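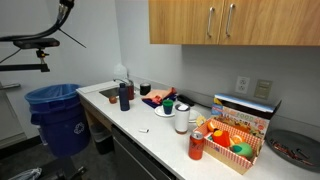

The kitchen counter at Brolano, stocked for the robot.

About us

Brolano looks after one robot cell. People expect the word "fleet" at some point in that sentence, and we let them wait for it. The cell is called Gosling, it lives in a kitchen, and our job is to keep it set up, lined up and in one piece so that the research group upstairs can have opinions about it.

The company started on April 3, 2019, when Madhu Vashisht and Femi Ogbonna left the same packaging plant with the same complaint: everyone wanted to buy a robot and no one wanted to own a torque wrench. Madhu does the mechanical side. Femi does wiring, software and the phone. When the phone rings during wiring, it rings for a long time.

What we do all day

Mornings begin with the mounts. Every clamp joint gets a hand check before power goes on, and so does the bar it holds. A clamp that has slipped a hair will ruin a day's work without raising a single alarm. After that come the cables. They're meant to hang in a curve with some slack in it, and we follow each one with our fingers from end to end, feeling for flat spots and worn sleeve. A cable costs $105. Finding out which cable costs the afternoon.

Then we set the counter. Cups, plates, a soda can, cloths, the basket of toy food in its checkered trim. Tidy counters teach a robot very little, so the mess is put out fresh and on purpose, which Femi's family finds hard to believe.

Calibration comes last. Gosling touches off against 5 points and we compare the result with the day before. If they disagree, we start over at the clamps. If they agree, we're suspicious, but we carry on.

Repairs

The logbook holds 195 entries, all in Madhu's handwriting, several of them legible. Most are dull: a loose connector, a tired gripper pad, a screw that went somewhere. Joints are greased every 2000 hours whether or not they squeak. We keep spares for anything that has broken twice. Things that have broken once are still being given the benefit of the doubt.

Our logging software is called Jundero and we wrote it ourselves, so please direct complaints inward. An earlier version, Fustar, is retired. It kept excellent records of everything except faults.

Working with us

We take on a few outside setup jobs each year, usually in April, when the group upstairs is busy writing. Send a note with the make of your arm, the length of your cable runs and a frank account of who last adjusted it. Visitors are welcome by arrangement. Coffee is available, though not from the robot.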